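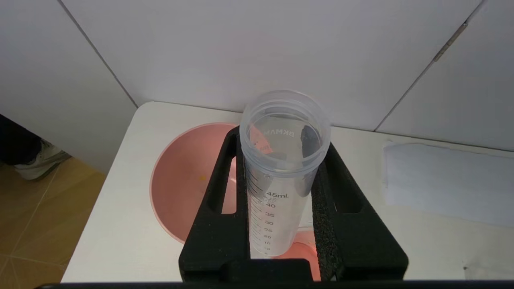

A graduated plastic tube, marked to 45mL, in a black holder.

Skoltlow opens product disputes practice and appoints Mateja Radulović to lead it

January

Commercial law firm Skoltlow has opened a product disputes practice and appointed Mateja Radulović as the partner in charge of it. The new team will act for manufacturers, importers, distributors and trade buyers in disagreements about goods that are said to be faulty, late or not what was ordered.

Radulović joins from Kavach, where she was a partner in the commercial litigation department. She is joined by two associates and a paralegal, all of whom were already working at Skoltlow. A further associate is expected to start in the spring.

The firm has handled product cases for many years, but they have been spread across its contract, insurance and regulatory teams. Clients with one problem could find themselves speaking to three sets of lawyers, each with their own file and their own billing arrangements. Under the new structure a client will have one lead lawyer from first letter to final order, and the other departments will be brought in through that person.

What the practice will do

Most of the work is expected to come from supply contracts. Typical matters include claims that a batch of goods did not meet an agreed specification, arguments over who pays for a recall, and claims between companies in a supply chain after an end customer has been paid. The team will also act in disputes about testing, such as where a buyer and a seller have each had samples examined and the two reports do not agree.

The practice will take cases in the High Court and the county courts, and will represent clients in arbitration, adjudication and mediation. It will advise on insurance notification and on the wording of supply terms where a client wants to change them after a dispute. It will not take personal injury claims. Enquiries of that kind will be referred to other firms.

Mateja Radulović said: "A product dispute usually starts with an email from a warehouse or a quality manager, and by the time a lawyer sees it there may be months of correspondence and a set of samples that may or may not have been kept properly. I would like clients to ring us at the email stage. It costs less, and there is more that can be done.

"Skoltlow already had people who knew this work. My job at the start is to get them sitting together and using the same procedures."

Experience

Radulović has practised as a solicitor for 20 years. She trained in a general commercial department and moved into litigation on qualification. Her work since then has covered sale of goods claims, breach of warranty, agency and distribution disputes, and professional negligence claims against inspectors and surveyors.

She acted for the Swiss packaging manufacturer Mösli in its claim against a former supplier over lids and liners for food containers. The dispute concerned 329 separate deliveries and turned on which version of the parties' terms applied to each of them. It was settled on the second day of trial on terms which are confidential. Mösli has agreed to be named in this announcement.

She has also acted for distributors in claims over exclusive territory clauses, for an importer of heating controls in a claim against its freight agent, and for a firm of marine surveyors defending a claim brought by a cargo owner. She sits as a mediator in commercial cases and will continue to do so, subject to conflict checks.

Fixed-fee first review

From this month the practice will offer a fixed-fee first review. A client sends in the contract, the main correspondence and any test reports, and receives a written note within 5 working days. The note will set out the likely issues, the deadlines that apply, what evidence should be kept and an estimate of costs to the next stage. There is no obligation to instruct the firm afterwards.

The review is open to businesses of any size. The fee depends on the volume of papers and is confirmed in writing before any work is done. Where a case is urgent, for example where an injunction may be needed or a limitation date is close, the team will say so by telephone and will not wait for the written note.

The firm will use Nerkura, a document review system, for cases with large amounts of email. Skoltlow ran it on three closed files last year to compare the results with the original manual review. Clients will be told in the engagement letter when it is to be used and can ask for it not to be. All documents relied on in court will be checked by a solicitor.

Funding and costs

The practice will work on hourly rates, on fixed fees by stage, and in suitable cases on conditional fee agreements. It will also work with litigation funders where the client has made its own arrangements. The firm does not receive commission from funders or from providers of after-the-event insurance.

Clients will be sent a costs update every month while a case is running. If the estimate for a stage is going to be exceeded, the lead lawyer will tell the client before the extra work is carried out.

Training for clients

The team will run short sessions for purchasing and quality staff on keeping records once a complaint has been made. These will cover who should write to the other side, what should be kept back from disclosure and on what grounds, how samples should be labelled and stored, and when an insurer has to be told. The first session will be held at the firm's offices in the spring and is free to existing clients. Places for other businesses can be booked through the contact below. Sessions start at 9.30am and finish by noon.

About Skoltlow

Skoltlow is a commercial law firm advising businesses on contracts, disputes, employment, property and regulation. It has more than 3 decades of experience in commercial litigation and acts for clients in manufacturing, food and drink, transport and retail.

Notes to editors

Interviews with Mateja Radulović can be arranged through the Skoltlow press desk. A short biography is available on request. Details of the Mösli settlement are confidential and neither the firm nor its client will comment on them further. This announcement is for general information and is not legal advice.

Contact: Skoltlow Press Desk | © Skoltlow. All rights reserved. | Back to top

Comments (4)

PurchasingPaul
Is the fixed-fee review only for disputes that have already started? We have a supplier who keeps changing the spec sheet and I'd like someone to look at it before it gets nasty.

Skoltlow Press Desk
Hello Paul. It can be used before a formal claim has been made, yes. Please send the contract and the spec sheets with the dates you received them and the team will confirm the fee.

H. Denby
Congratulations Mateja. She was on the other side from us in a distribution case some years back and was very fair to deal with. Kavach will miss her.

quality_lead
Will the training session be recorded? 9.30 is no good for those of us on early shift handover.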